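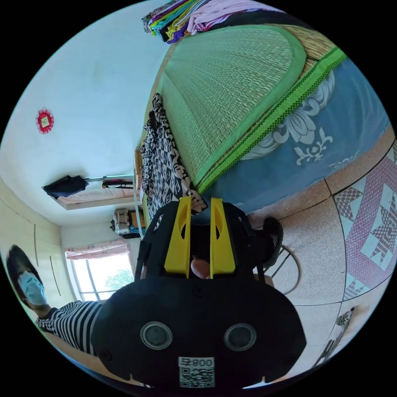

Grorengate Residential
Bedroom Safety Checklist, Form 803
Site: Lumbridge House, Unit 941
Room: Bedroom 2 (rear)
Date of check: Mar 14, 2023
Checked by: Delwyn Tomoana
Type of check: Routine, tenant present for part of the visit
Last check: January

Key
OK = no action needed
ADV = advice given, no repeat visit needed
FIX = repair or change needed, see the action list
N/A = does not apply to this room

Comments are for the tenant as well as the office. Housekeeping is only noted where it has to do with fire, falls, electrical safety, damp or pests. How a tenant dresses a bed or stores clothes is up to them otherwise.

SECTION A. BED AND BEDDING

A1. Frame stands level, does not rock
Result: OK
Comment: Pushed at all four corners. Slight creak at the foot end when leaned on, no movement in the joints.

A2. Frame free of splinters, cracks and raised fixings
Result: ADV
Comment: Light brown wood. Ran a cloth down the long side and it snagged near the foot. Rough patch the length of a thumb, low down, where a shin would catch it. No crack. A rub with fine sandpaper will do. Tenant has some and is happy to do it.

A3. Slats and center support in place
Result: FIX
Comment: Looked from underneath with a flashlight. One slat near the foot has come out of its holder and is resting on the side rail. Holder is split. The bed is safe to sleep on, but heavy loads should stay off that end until the part is changed. Tenant was not aware of it. Same holder failed in Bedroom 1 last year, so please order the reinforced kind this time.

A4. Mattress condition
Result: OK
Comment: Lifted at the side and at the foot. No springs through, no tears. Turned by tenant in January.

A5. Signs of bed bugs or other insects
Result: OK
Comment: Checked mattress seams, slat ends and the screw holes in the rails. Also turned back the edge of the woven mat and looked along the border strip. Nothing found. Mats with a border strip should be looked at each time, as the edge of the strip is easy to miss. Please keep this on the form for the next visit.

A6. Mat or topper secure, does not slide
Result: ADV
Comment: Green woven mat laid over the blue floral sheet. The finish is finely textured but it moved when I pressed down and pulled toward me. Someone sitting on the very edge could go with it. Told tenant that a strip of the rubbery drawer liner between mat and sheet stops this. Do not pin it. Pins work through to the top.

A7. Mat free of broken strands
Result: OK
Comment: Felt over by hand. No sharp ends. If strands start to lift, cover them or retire the mat, because the ends scratch and they shed into the bedding.

A8. Loose covers and throws clear of the floor
Result: ADV
Comment: Black-and-white patterned cloth draped at the side. Tenant says it is taken off at night and sometimes ends up on the floor on the door side. That is the way out of the room in the dark. A hook on the back of the door was suggested. The door is solid enough to take a screw-in hook and the office has no objection.

A9. Bed position
Result: OK
Comment: Does not block the door or the window. Can be moved by one adult for cleaning behind.

SECTION B. CLOTHES AND STORAGE

B1. Clothes and linen stored away from heat
Result: ADV
Comment: Folded clothes are stacked at the head of the bed. They are neatly kept and no problem by day. The wall lamp is on the same wall and swings on an arm, and at full swing it reaches over the pillow end. Asked tenant to keep the lamp folded back while clothes are there. See also C4.

B2. Stacks stable
Result: OK
Comment: Soft items only, low height, nothing hard or heavy on top. No risk to a sleeper from this beyond a nuisance.

B3. Air can move behind stored items
Result: ADV
Comment: Head wall is an outside wall. Meter readings on it were in the normal range, a little higher at the bottom than at the top. Cloth left tight against a cold wall picks up a musty smell over a winter. A hand's width of gap is enough. Tenant asked whether clothes should be moved altogether. No, just pulled forward a bit, and put away completely if a smell is noticed.

B4. Closet and drawers
Result: FIX
Comment: Closet rail bracket is loose on the left. Two of its screws turn without biting. This is why the closet is not being used fully and why more is out in the room. Needs longer screws and proper anchors. Should have been picked up in January. My note from that visit says "bracket OK," so either it has worked loose or I did not put weight on it. Weight was put on it this time.

B5. Tall furniture fixed to wall
Result: OK
Comment: Closet strap present and tight. Modise chest of drawers is below the height where we require a strap.

B6. Storage under the bed
Result: OK
Comment: Suitcase and a flat box. Pull out freely. No cables run underneath.

SECTION C. ELECTRICAL AND HEATING

C1. Outlets and cover plates
Result: OK
Comment: Tested with plug-in tester. No cracks, no scorch marks. The outlet by the door is stiff but holds.

C2. Extension cords and power strips
Result: ADV
Comment: One power strip, used for phone charging and a fan. It was running behind the curtain. Moved it out with tenant's agreement. Do not put the heater on it (C3).

C3. Portable heater
Result: FIX
Comment: Evetti oil-filled heater, tenant's own, on loan from a relative. Has settings of 700 and 2,000 watts marked on a handwritten tag. Rating plate itself is worn and could not be read. Tip switch tested and works. Cord is stiff near the plug and the outer cover has started to pull away from it. Tenant agreed to stop using it until the plug end is replaced or the heater is returned. The office has a spare heater in the store that can be lent in the meantime. When in use it goes straight into the wall, well clear of bedding, and is never used to dry clothes.

C4. Lamps
Result: OK
Comment: Wall lamp has an LED bulb and was only lukewarm after being left on during the visit. Please stay with LED. An older style bulb in that shade, swung over folded clothes, would be a different matter.

C5. Phone or tablet charging on bedding
Result: ADV
Comment: Talked through. Charge on the chest of drawers. A phone on a woven mat seems to get air under it, but a blanket only has to slide over it once.

SECTION D. FIRE AND EXIT

D1. Smoke alarm present and sounds
Result: OK
Comment: Pressed and held. Loud. Heard from the kitchen with the door shut.

D2. Door closes and opens fully
Result: OK
Comment: Catches a little on the threshold bar. Opens without force.

D3. Path from bed to door clear
Result: OK
Comment: Clear at time of check. See A8 about the cloth at night.

D4. Window opens and can be used
Result: OK
Comment: Both catches free. Safety stop works and can be released by an adult from inside. Showed tenant how to release it, as this had not been explained at move-in.

D5. Candles, incense, smoking materials
Result: N/A
Comment: None kept in the room. Tenant confirmed.

SECTION E. FLOOR, DAMP AND AIR

E1. Floor surface
Result: OK
Comment: No lifted edges. Small worn area inside the door, not a trip hazard yet. Carry forward.

E2. Mold
Result: OK
Comment: Wiped window frame corners. Clean. Silicone on the sill was redone in January and has held.

E3. Vent open
Result: ADV
Comment: Vent had been closed against drafts. Opened halfway as a compromise. Tenant will see how it goes.

E4. Dust
Result: ADV
Comment: Woven mats and textured cloth hold dust. If anyone sleeping here has asthma, take the mat outside and shake it, then wipe both faces with a well wrung cloth and let it dry flat before it goes back on the sheet. Do not put it back damp, and do not dry it over a heater.

ACTION LIST

1. Slat holder, foot end (A3). Office to order part, maintenance to fit. Priority: medium.
2. Closet rail bracket (B4). Maintenance. Can be done on the same visit as item 1. Priority: medium.
3. Heater plug end and cord (C3). Tenant to stop use now. Office to lend spare. Priority: high.
4. Sand rough patch on side rail (A2). Tenant. Priority: low.
5. Liner under mat (A6). Tenant. Priority: low.
6. Hook for back of door (A8). Tenant may fit, or ask maintenance when they come for items 1 and 2.

TENANT COMMENTS

Would like the slat and the closet done in the morning if possible. Asked that maintenance call first so the bed can be stripped and the clothes moved. Does not want the mat folded, as a crease in it will not come out. It should be rolled, top side outward, and stood in the corner.

OFFICE COMMENTS

Agreed on calling first. Spare heater to be tested before it leaves the store. Slat holder: check whether Bedroom 1 used the last of the reinforced ones before ordering. Add "release of window safety stop" to the move-in sheet for the other rear bedrooms at Lumbridge.

Signed: D. Tomoana
Copy left with tenant: Yes
Follow-up visit needed: Yes, for A3, B4 and C3 only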